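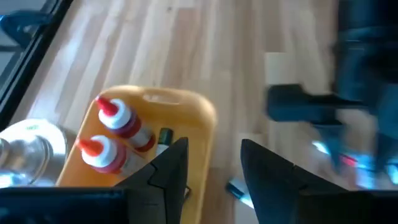 Red bottles in the tray, as seen from the wrist.

I promised Roxana Valderrama I would write down what the two-arm bench cost before we put in for a second one, mainly so that she could stop asking me in the hallway. The number everyone remembers is 3,000 dollars, the line marked "arms" in my first budget. I was proud of that budget. It fit on one page and had a good deal of white space at the bottom, and the white space is where the rest of the money went.

The arms came from Grivurov, as a pair, in January. I still think they were the right buy for sorting and packing small bottles, a job that needs patience more than muscle. We looked at one fancier arm for the same money and then a good deal more money, and Fredy Espinoza made the point that one very good arm still can't hold the tray while it fills the tray. He says it louder when he tells the story now, but he was right at the time too.

What the quote left out was anything for the arms to be attached to. I knew in the abstract that a robot arm has to be bolted to something. I had pictured a table. A table turns out a poor choice when two motors are swinging around on it, so we ordered black aluminum extrusion to go all the way around the top, plus brackets, plus struts underneath, plus a bag of those little nuts that slide into the slot and then slide out again and go under the desk. We ordered the nuts three times. Londoño, the hardware place on the Gorkerbridge road, now greets me by asking how many bags.

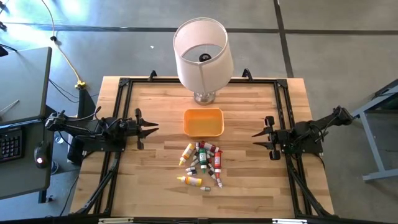

The wooden top was the cheap part, and I'd spend the same on it again. The lamp was mine, from home, and therefore appears on the books as zero. I recommend this accounting method to anyone whose spouse never liked the lamp.

Extension cords deserve their own line. So do cable ties, because every joint on those arms has a wire going past it, and every wire wants to be exactly where the elbow is about to go. I had put down 30 dollars for "cables, misc." and I'd like to apologize to the word misc.

Then there are the consumables, a category I had skipped entirely on the theory that a robot doesn't consume anything. It doesn't. Its practice material is another matter. We bought squeeze bottles and dropper bottles in a few colors and sizes, with the full ones properly full, since an empty bottle behaves nothing like a full one when you pick it up by the middle. Budget for more bottles than you need, and for caps. Budget for trays, too, and buy them all from one maker in one go. I didn't, and went back for a second batch in what the website swore was the same color.

The Hita software subscription was billed per seat, and I spent a whole afternoon on the phone establishing whether a robot arm counts as a seat. (One seat per bench. Get it in an email.) It covers recording, playback and the wrist cameras, and it has been fine, in the way that things are fine when you've paid for the year up front.

Spare fingers. Please buy spare fingers. The black pointed ones are good at getting in beside a bottle and equally good at finding the edge of the bench at speed. We ordered no spares with the arms and then waited seven weeks for a set while the bench served as a very expensive coffee table. Shipping on a pair of fingers, by the way, costs almost exactly what shipping on a pair of arms does.

So, for bench number two, this is what I'm asking for:

Arms, the same pair from the same people, with two sets of fingers in the box.

Frame and hardware, priced from last year's receipts this time. I had priced it from hope.

A desk that belongs to the bench. At the moment the keyboard and mouse live on one that was on its way to somebody else's office, and they've started to ask.

Bottles, caps, trays. One order.

Cables and ties, as a real number with a real decimal point in it.

A month of Fredy, half time. This is the one Roxana will circle in red. Nothing in the first budget paid for the person who levels the frame, chases the dropped frames in the video and puts the bottles back in a heap so the arms can have another go. He did it between other things, and the other things noticed.

I haven't put in for a lamp. The bedroom has another one, and I'm working on it.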